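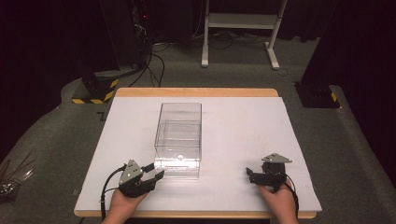
Vol. 12, No. 4

Otdale Clamp-On Task Light: Long-Term Review

The Otdale is a single-arm LED task light with a clamp base, a two-joint arm and a flat rectangular head. It sits in the middle of the price range, above the bare-bulb gooseneck lights and well below the architect lamps with sprung arms. Our sample was bought at retail in December and has logged 1,289 hours of use on its original driver. Nothing was supplied by the maker.

The clamp is a steel C with a rubber pad on each jaw. It opens wide enough for a standard desk or kitchen table and holds without marking softwood, provided the screw is not overtightened. The upper pad came unglued in the spring. Contact cement fixed it. Anyone with a beveled or rounded table edge should try the clamp before throwing out the packaging, as the lower jaw has little swivel and tends to walk outward on a slope.

Arm tension is set by a knob at each joint. The shoulder knob is large and easy to turn by hand. The elbow knob is small, recessed and coated in something slick, and needs a coin or a screwdriver to seat properly. Once set, the arm keeps its position with the head fully extended. Drop after a full day was too small to measure with a steel rule.

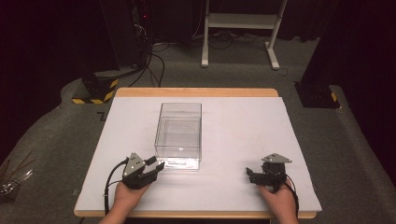
The cheaper Nasto, which we ran on the same bench for comparison, sagged noticeably at full reach and had to be reset most mornings. Its joints are plastic on plastic, with a spring washer doing most of the work. The Otdale uses a fiber washer at both joints. Replacements are sold separately at a fair price, although the instruction sheet does not give the part number.

Light output is the reason to buy this lamp. With the head at a normal working height over the table, our meter read more than 500 lux directly under the center at the third of the four brightness steps. Falloff toward the edges is gradual. The diffuser is a full sheet of frosted plastic, and there are no visible hot spots from individual LEDs. Small parts throw one soft shadow. The Nasto has a clear lens and throws a row of overlapping ones, which makes it tiring for fine soldering or reading small print.

We use cookies to remember your preferences and measure traffic. By continuing to browse you accept our cookie policy. Accept / Manage settings
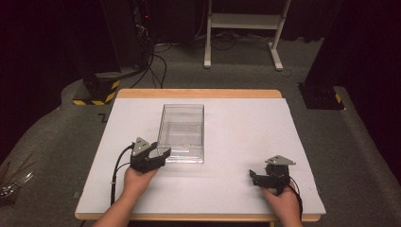 Color and flicker

Three color settings are provided, marked warm, neutral and cool. Neutral is the most useful. Warm has a slight green cast on white paper, visible when the lamp is next to a halogen bulb and easy to ignore otherwise. We saw no banding on a phone camera at the top two brightness steps. The lowest step shows faint banding, so the dimming is probably pulsed at that end. Readers who are sensitive to flicker should stay off it.

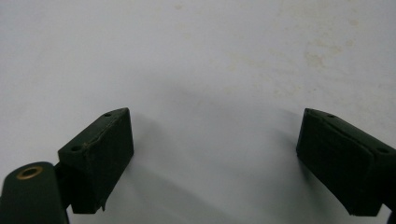 Even light is less forgiving than most buyers expect. A strong beam from one side picks out scratches and dents and tends to hide changes in color, while a broad diffuse source does the reverse. On a matte white surface, faint beige-yellow blotches with fuzzy edges, like the ones toward the upper right here, are the sort of mark that an even source leaves plain to see -- and that a narrow spot can wash out. For inspection work, a second movable light is still worth having.

Controls and power

The touch strip on top of the head works with dry fingers and ignores gloves. The last setting is kept after a power cut. The cord leaves the clamp rather than the head, so it stays out of the way, but it is short and most benches will need an extension. The adapter runs warm and makes no noise.

The Nic Aodha lamp has a better switch and a longer cord, with a narrower head and a noticeably dimmer top setting. For general desk use it is the closer rival. For bench work the Otdale remains our pick -- with a coin kept nearby for the elbow knob.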